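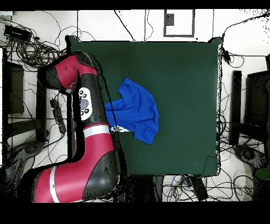 The Pile Is Where It Starts: Marcelino Holanda on Folding

Marcelino Holanda folds a T-shirt the way other people shuffle cards. He gives it one shake, lays it face down, brings the sides in, and it's done before you've worked out which hand did what. I asked him to do it again slower. He did, and I still missed it.

Holanda teaches folding. He has done it for 3 years under the name Skulton, which was his grandmother's word for the chair where clean clothes wait to be put away ("Every house has a skulton, even if they don't call it that!"), and in that time he has run 100 evening classes at community rooms and libraries, plus a few in people's own bedrooms when the closet was too far gone to bring along. Before that he spent years in the back room of Kunness, a secondhand clothing shop, where every shirt that came in had to be opened up, checked for holes and folded for the shelf. On the biggest day he remembers, they took in 1,510 pieces.

"People hear that and they feel sorry for me," he says. "But I loved it. You get a bag of stuff somebody has stepped on and slept on, and at the end of the afternoon you've got a wall of colors. I would stand there and look at it before I went home. I'd go get my coat and then come back and look at it again."

We talked at his kitchen table over coffee and a plate of cheese bread, with a stack of his own T-shirts between us, since he can't talk about folding for long without needing one in his hands.

I wanted to start with the crumpled shirt, because that's where most of us are. Blue cloth, bunched up on a table, one bit sticking up, a bulge off to the side, no sign of which end the neck is at. What does he see when he looks at that?

"I look for an edge that's thicker than the rest," he says. "The hem is two layers and a row of stitching, so it makes a fatter line, and the collar has that rib. You'll see one or the other poking out nearly every time. The middle of the cloth makes those soft round folds, and a hem makes a sharper one. So I don't go for the big lump. Everybody goes for the big lump! They grab it and pull, and then they've got a different lump."

If there's no collar and no hem showing, he takes hold of any part that sticks up, lifts the whole thing straight into the air and lets it hang. "Then you wait a second. People never wait. The shirt drops open and the lowest point is nearly always a corner, a sleeve or the bottom of a side seam. Take that with your other hand, let go with the first one, and it drops open some more. Two or three times and you've got two corners, and with two corners you can do anything."

He is very keen on the table. Beds are bad, he says, because they're soft and the comforter pulls at the cloth. Floors are fine if your knees are. The best thing is a flat, plain surface with nothing else on it, in a color that isn't the color of your clothes. He has been known to carry a square of dark green cloth to class for this.

"Dark green is wonderful. Put a white shirt on it, put a bright blue one on it, a yellow one, you see the outline right away, every crooked bit. I started on a brown table and half of what I own is brown. I was folding in the dark, basically."

And the nothing else on it?

"Oh, that's the big one. Clear it off. Keys, mail, the cup. You want to be able to spread a sleeve all the way out and not be steering around your phone. My mother folded on a corner of the dining table for forty years with the fruit bowl sitting there. I said to her, Conceição, move the bowl. I called her by her first name so she would know it was serious. She moved it, and she called me the next day to say she'd finished in half the time. Then she put the bowl back, but anyway."

The fold he teaches first is a plain one. Shirt face down, arms out. Smooth from the middle toward the sides with the flat of your hand. One side comes in to a line just past the edge of the collar, and the sleeve goes back over itself so it doesn't stick out. Same on the other side. Now you have a long strip. Bring the hem up to just short of the collar, then fold that in thirds so it can stand up in a drawer. He does it while he says it, and the shirt stands up on the table by itself, between the coffee and the cheese bread.

"See that! I still get a kick out of that."

He teaches other folds too. There's the quick one where you pinch at two points and flip, which people ask for because they've watched somebody do it online. He'll show it in the last ten minutes. He'd like everyone to be happy with the slow one before then. For kids he has a version with only two folds, and he doesn't care at all how it comes out.

"A five-year-old's stack looks like a sandwich. Great. It's in the drawer."

Does he iron? A little, for shirts with buttons. T-shirts he smooths by hand as soon as they're dry. He'd sooner fold ten things straight from the line than fifty things from a basket that has sat all week, and he admits his own basket does sit all week sometimes, more in winter.

January is his busy month. Everyone has new clothes and no room for them, and this year he's starting a longer project, Plasholm, in which a small group meets to go through one drawer each session. They begin on 1/27/20 with T-shirts. He has 500 printed cards with the steps on them to hand out, in big type so you can prop one up and read it with both hands busy.

After T-shirts come sweaters, then towels. And fitted sheets?

He laughs for a good while at that. "Week six. Let them get to know me first."

I took a card home. My first shirt leaned, my second fell over, and the third one stood up fine until I shut the drawer. Holanda had told me to expect this. His advice was to put them closer together and keep going, and to call him if I got stuck on the hoodies, which have a page of their own on the back.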